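Print | E-mail

4. What people told us about their walls

By the time I got to this part of the project I had a shed full of letters and a fairly battered idea of what I was looking for. Section 3 dealt with why tenants in Plisley and Clesgate decorate at all when they might be moved on. In this section I want to get to the paper itself: who picks it, how long it stays up, and what happens when two people under one roof can't stand the same flower.

We posted 1,000 forms and got 800 back, which delighted me (I had been told to expect a trickle!). From those I visited 60 homes, mostly in the evening, and sat in a great many front rooms drinking tea and asking people to tell me the story of their walls. I took the forms along but hardly ever looked at them. People would much sooner talk than tick boxes, and once they had started on the hallway you could be there until the news came on.

The first thing that struck me was how rarely anybody used the word "pattern". They said "the leaves" or "the stripy one" or "Mum's roses", even where Mum had chosen something that was plainly chrysanthemums. In the Clesgate flats one design in particular, sold locally under the name Moriarty, was known up and down the stairwell as "the ferny one", and I was three visits in before I realised everyone meant the same roll.
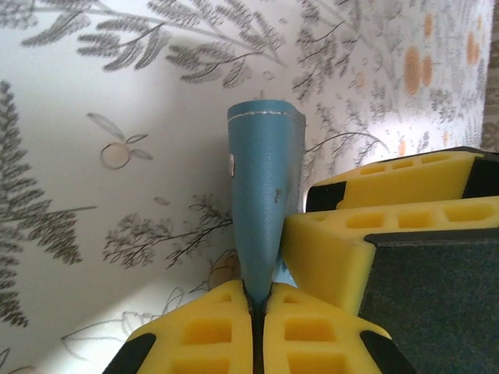

That shared naming matters for my argument, so bear with me. If a paper has a nickname that the neighbours use as well, it has stopped being a private choice and become a bit of local furniture, like the bench outside the chemist's. People in Clesgate could tell me which flats still had the ferny one and which had "gone plain", and they said it in much the same tone you'd use for somebody who had changed churches. In Plisley, where the houses stand further apart and visitors are mostly kept to the kitchen, I found next to none of this. Nicknames there stayed inside the family.

I should say a word on botanical papers generally. They came up more than any other kind in both places, and I had expected the reasons given to be about gardens. Some were. A good many people, though, talked about marks. A wall with plenty of twigs and sprigs on it will swallow a pencil line, a dab of jam or a badly matched join, and parents of small children were very firm on this point. Plain walls were for people with time. The thin line-drawn designs on a white ground came in for mixed reviews (lovely, but they show grease by the light switch), while the darker banded ones were thought to hide nearly everything and to make a small room feel smaller.

Figure 2. Botanical line pattern on a white ground.

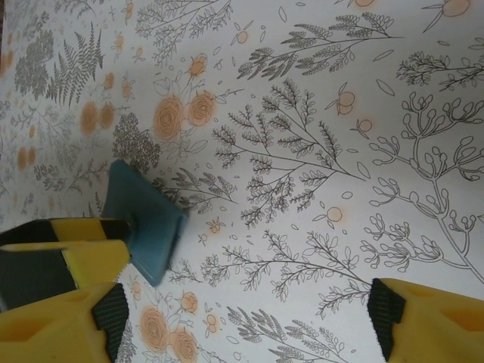
Give me a busy wall any day, one Clesgate tenant wrote on the back of the form, I've lived with magnolia and it was like living inside an envelope. The same person had papered over the magnolia in a single weekend without asking the landlord, and was still rather proud of it.

I've quoted that remark at more than one seminar and it always gets a laugh, but there is a serious bit in it. Asking permission was the great dividing line in the interviews. Those who had asked tended to choose pale papers, often paler than they wanted, so as not to cause trouble later. Those who hadn't asked went for exactly what they liked. I can't prove that one thing leads to the other, and it may just be that bold people are bold about everything. Still, it turned up in both towns and in every age group, and I'd be very happy if somebody with a bigger budget than mine took it further.

Then there is the matter of matching. Trovberg, the shop most Plisley families used, sold wipeable coverings for tables and shelves in designs close to its wallpapers, and a few homes had carried one sprig right round the room, over the shelves and into the drawers. I loved these rooms. Their owners were sometimes embarrassed by them and blamed an aunt.
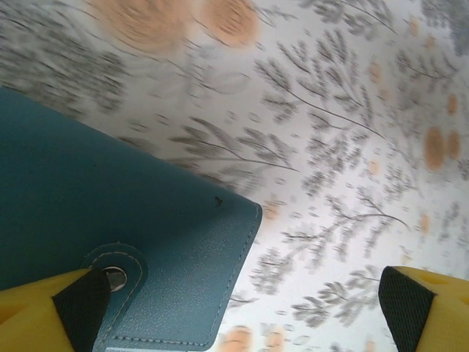
Did people who matched everything keep their paper up for longer? Mostly they did, and by a fair stretch: the longest-lived scheme I came across had been up for 20 years, drawer linings included, and its owner had a spare roll on top of the wardrobe in case of accidents.

What I hadn't bargained for was how cheerfully other people mixed. Two florals in one room, one on the walls and a different one on whatever was flat, was quite common in Clesgate, and the rule (if you can call it that) seemed to be that one should be dark and the other light. Several people explained this to me as though it were the law of the land.

Figure 4. Pale floral paper on the flat, brownish-pink flower-and-leaf paper on the walls.

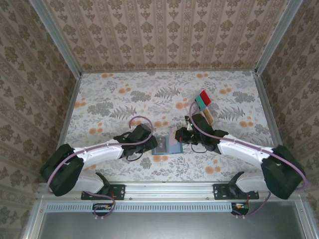
Page last changed: August

I did ask where the rule had come from. Answers ranged from a magazine to a grandmother to "it's just what looks right", and I've given up trying to trace it any further back. The disagreements between couples are taken up in Section 5, along with the vexed question of borders, on which I had more letters than on anything else.

Print | E-mail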